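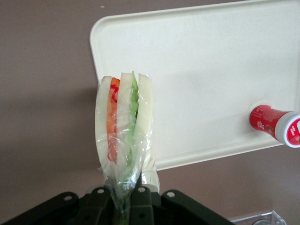
Was ist eigentlich Abseits?

Letzten September stand ich am Spielfeldrand in Ranthorpe und neben mir rief ein Junge: »Das war doch ein Tor! Warum zählt das nicht?« Sein Opa murmelte etwas von Abseits, und dann wusste er auch nicht weiter. Ich hab's dem Jungen in der Halbzeit erklärt, mit zwei Schuhen und einer Mütze auf dem Rasen, und jetzt erkläre ich es euch (ohne Schuhe, das geht auch).

Stellt euch vor, es gäbe die Regel gar nicht. Dann könnte sich eure schnellste Stürmerin das ganze Spiel lang direkt vor das gegnerische Tor stellen. Sie würde dort warten, vielleicht ein bisschen Gänseblümchen zählen, und irgendwann käme ein langer Ball angeflogen – zack, Tor! Das wäre beim ersten Mal lustig und beim zehnten Mal ziemlich langweilig.

Deshalb gilt: In dem Moment, in dem deine Mitspielerin dir den Ball zuspielt, darfst du in der gegnerischen Hälfte nicht näher an der Torlinie sein als der Ball und der vorletzte Gegner. Der vorletzte? Ja, genau! Meistens ist der letzte nämlich der Torwart, und der vorletzte ist irgendein Verteidiger. Bist du mit dem Verteidiger auf gleicher Höhe, ist alles gut. 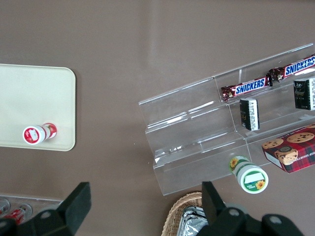 Das Wichtigste daran ist das Wort »Moment«. Es zählt, wo du stehst, wenn der Pass gespielt wird, und es ist ganz egal, wo du den Ball dann bekommst. Du darfst also losflitzen, sobald der Ball unterwegs ist. Ingvild Björklund, die bei uns in Flikivthorpe früher im Sturm gespielt hat, war darin richtig gut. Sie stand immer ganz knapp richtig und war dann plötzlich weg, und alle Verteidiger hoben den Arm und schimpften. Einmal hat sie so in der 55. Minute das Siegtor gemacht, und ich war so heiser, dass ich abends kaum noch »Gute Nacht« sagen konnte.

Welche Körperteile zählen denn? Kopf, Rumpf und Füße. Arme und Hände zählen nicht mit, denn mit denen darf man ja auch kein Tor schießen. Du kannst also mit ausgestrecktem Zeigefinger nach vorne zeigen und stehst trotzdem nicht im Abseits.

Und dann gibt es noch Ausnahmen, die vergesse ich selbst manchmal! Beim Einwurf, beim Abstoß und beim Eckball gibt es kein Abseits, wenn du den Ball direkt davon bekommst. Und in deiner eigenen Hälfte kannst du auch nicht im Abseits stehen.

Im Abseits zu stehen ist übrigens noch nicht verboten. Erst wenn du mitmachst, also den Ball spielst oder zum Beispiel dem Torwart die Sicht versperrst, wird gepfiffen. Dann bekommt die andere Mannschaft einen indirekten Freistoß. Bis dahin: Bleib einfach stehen und lass den Ball in Ruhe.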